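Project report: does wall color change how well people read?

I picked this topic because my bedroom is dark green and I can never get through a chapter in there. My plan was simple – give the same short article to 14 classmates, half in the Kwon reading room and half in the Pivstead annex, and see who remembered more of it.

The article was 1306 words, on canal locks, so pretty dull. Everybody got the same quiz afterward. I read a lot about paint before I started (way too much!) and learned that most school rooms get some kind of off-white that hides scuffs and bounces light around.

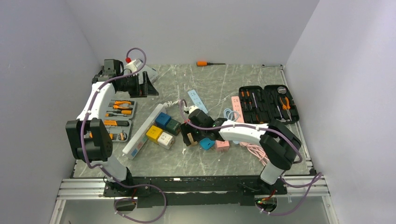

Fig. 2. Pale lavender-white walls with a gray marble-patterned tabletop.

The pale room came out ahead, but only by 4 points, and I'm not ready to blame the paint. The annex is next to the gym and you can hear every basketball. Two people also told me they were hungry, and I'd forgotten to ask the others.

If I did it again I'd use one room and hang big colored sheets over the walls, then swap them between groups. I'd also pick a better article. My own bedroom is still green for now, but I've got a sample pot of cream under the desk.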